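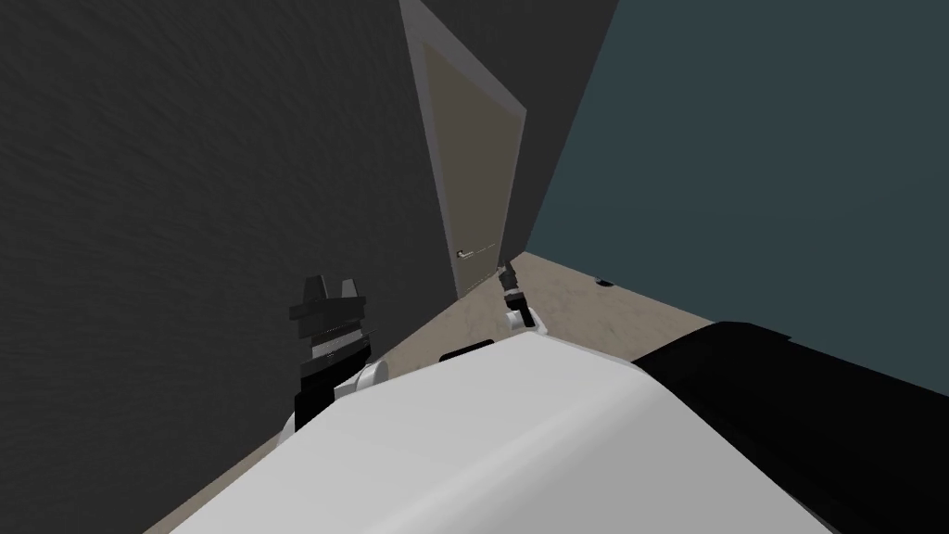

Okay, I have to talk about place names for a bit. I've spent six weeks reading old council minutes and rail timetables at the local history room, and I'm bursting. Thread!

It started with Orthorpe. I grew up one valley over and we all said "OR-thup", two beats, quick as you like. Then I moved away, came back, and heard a bus driver say "Or-THORPE" over the speaker. Nobody on the bus flinched. I flinched.

So which one's right? Both, is my answer now, and I was pretty stubborn about it going in. The oldest spelling I've found is in a ratebook, and it's written Orthup. Someone spelled it how they heard it. The "-orpe" turns up later, once the railway put up a proper sign.

Railways did this everywhere! A clerk in an office a long way off picks a spelling, it gets painted on a board, and a generation later that's the name. The old folk keep saying it their way until they're gone.

My favourite is Curker. Tiny place, a hall and a tennis court. For years I'd assumed it was somebody's surname. I went looking for a Curker family and there isn't one, not in the ratebooks, not in the cemetery, not in the school rolls.

What there is, is a creek. On the earliest survey it's "Corker Ck". Same creek, same bend, and then on the next map the o has closed up and somebody copied it as a u. I got a bit teary over a vowel in a public reading room, and I regret nothing.

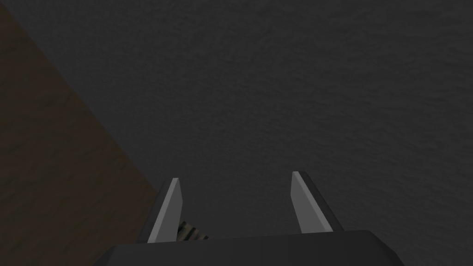

Replies and corrections

A few of you have asked how I can be sure it's a copying slip. I can't be! It's my best guess. The two maps are 7 years apart and the second one has other wobbles in it too, including a hill that changes sides of the road.

Someone also asked about Vikarville, and oh, I'm so glad you did. The story everybody tells is that a vicar founded it and couldn't spell. It's a great story. I've told it at parties.

But the name is in the minutes a good while before there was a church of any kind. And in those minutes it's spelled three different ways on one page, by the same secretary, in the same lovely brown handwriting. My favourite is "Vickerville", with a blot on it.

Sugeng Hutapea sent me a message on this one (thank you!!). He reckons Vicker was the bloke who ran the punt before the bridge went in, and he has a receipt for a horse and cart crossing signed "Vicker, at the punt". I've seen a scan of it and I'm close to convinced.

Then there's the question of how you say it. Locals drop the middle altogether - it comes out more like "Vick'vul". If you pronounce the whole word they'll know you came for the November markets.
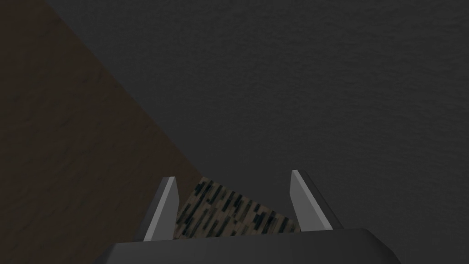

And it isn't only towns. Streets are even better, as a street name can change with a single vote and leave hardly a trace. I've got a list of 134 old street names from the minutes now and I've only matched a bit over half of them to anything on a current map.

Beaudoin Street is one I did match. Everyone says "Boh-din". The family said "Boh-dwan", going by a letter one of the daughters wrote to the paper, very politely asking people to stop. It was printed under the heading "A Plea". People did not stop.

I love her for trying, though. I've started saying it her way when I give directions and so far it has made me late for the dentist and confused a courier.

If you want to have a go at this for your own town, ask at the library for ratebooks and school rolls. Both got written by people who knew the locals, so you get the spelling by ear. Maps come second. Read them in order of age and keep your own list as you go, with the page number beside every single entry. I skipped the page numbers for the first 2 ratebooks and had to do the lot again.

Also talk to whoever has lived there longest and ask them to say the name out loud. Record it on your phone if they're happy with that. Spelling hangs around for centuries but a way of saying something can vanish in one lifetime.

Tell me yours! I want the weird ones, the ones the satnav gets wrong, the ones your nan said differently from your mum. I'll be reading replies all evening with a cup of tea.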